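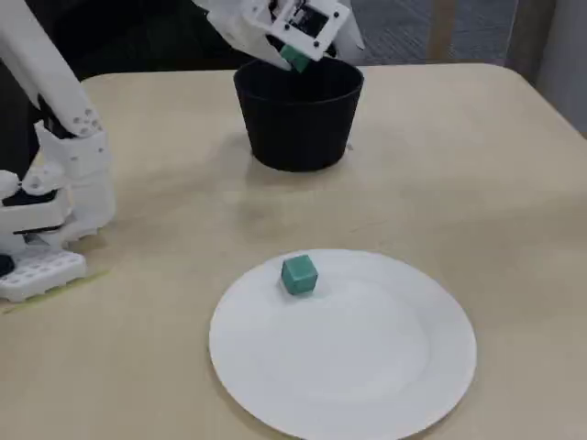

Dinesh Devadiga told me, the first time he ate my bread, that it was very nice but it tasted like I was afraid of it. He was right! I'd been making the same careful white loaf for years, pulling it out of the oven the minute it went gold, and it had never once crossed my mind that bread could be darker than that. I went home a bit sore, left the next one in until the crust was the color of a chestnut, and ate half of it standing up.

So that's more or less how Wilia started, and if you've landed on this page wondering who is behind it, hello, it's me. I teach people to bake bread at home. I'm not a trained baker and I've never worked in a bakery (I did payroll for 19 years, and I still like a tidy spreadsheet). I started the school because friends kept asking me to show them, and then their sisters and neighbors asked, and one February my kitchen got so full that somebody had to shape her rolls on top of the dryer.

What we teach

Mostly plain bread. Sandwich loaves, rye, flatbreads, dinner rolls, a sourdough that doesn't need you to rearrange your life around it. We don't do croissants. I get asked every month and the answer is still no - I'm bad at them and I'd be charging you to watch me lose my temper with butter.

Our main course is called Stonari, and it runs over 10 evenings. I made the name up for a starter I kept in the fridge, and when the course needed a name too I couldn't think of a better one. You come in, you mix something, you bake something that you mixed last time, and you take it home. There's a lot of waiting in bread, so there's a lot of talking too, and I've come to think the talking is half of why people sign up again. We've had two book swaps and one very long argument about whether raisins belong in rye. (They do.)

If evenings don't suit you, we also have Rudosier, our one-day class for total beginners. You'll make one loaf by hand from start to finish and learn to tell when the dough has had enough kneading, mostly by poking it. Please don't practice beforehand! People do, and then they spend the morning apologizing for how it went.

How the classes work

I keep groups small, and everyone works at their own spot with their own dough. There's no demonstration from the front with all of you craning your necks. I'd rather wander about and stick my fingers in what you're making, with your permission. If your dough is a puddle, we'll bake the puddle and see. Some of the best flatbread we've had came from something that was supposed to be a round loaf.

I don't give grades or certificates. One man asked for a certificate so I drew him one on a flour bag, and his wife says it's up in the hallway.

Our flour comes from Blöndal, a small mill I've been buying from since before the school had a name. Their whole wheat smells like warm hay and drinks up more water than you'd expect, so if you switch from supermarket flour, add a splash extra and wait a few minutes before you decide it's too dry. I sell bags of it after class at what I pay for it.

Where we are now

We moved out of my house and into a proper space in July 2025, with two ovens and a sink deep enough to lose a mixing bowl in. I cried a little when the ovens were switched on, then I burned the first batch in them because they run hotter than mine at home. I've since written the right temperature on a strip of tape by the dial, and it's peeling already, so I should do that again.

Dinesh still comes by. He teaches the rye evening now, and he's much harder to please than I am, but people adore him and his loaves really are better than mine. He'll tell you so himself.

Things people ask me

Do you need to bring anything? An apron and something to carry bread in. A pillowcase is fine.

Can kids come? From 10 up, with a grown-up who's also baking.

Is it all right if you've never baked at all? Yes, please come, you'll have nothing to unlearn.

Do we do gift vouchers? We do, and you can use one for any class on the calendar. Write to me through the contact page and I'll answer in the evening, usually with dough on my hands, so forgive the typos.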